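Kekness bin-picking project
Progress report to Clolar, September
Prepared by Ayane Aoki

The cell ran 141 pick cycles this month before we stopped it. The target was higher. The shortfall comes from a single fault, described below.

On cycle 137 the arm halted with a collision error while moving down near the bin wall. The log shows the wrist had turned further than planned, and the slack in the cable loop caught on the gripper. A connector pulled partly out and the finger position signal dropped. Asuka Tanabe reset the arm and tried four more cycles at low speed. The error came back, so she shut the cell down. No one was inside the guard at the time. 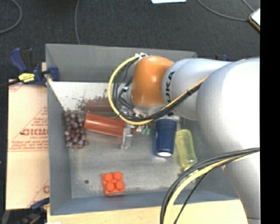
We have since limited wrist rotation in software and reseated the connector. The bin will stay clamped in its present position until testing is finished. Restart is planned with 44 cycles at reduced speed, and Tanabe will check the cables after each set.

Still open: a shorter cable set from Wuvorska, quoted at up to 2 weeks. We ask that the Kamata demonstration be held until it is fitted.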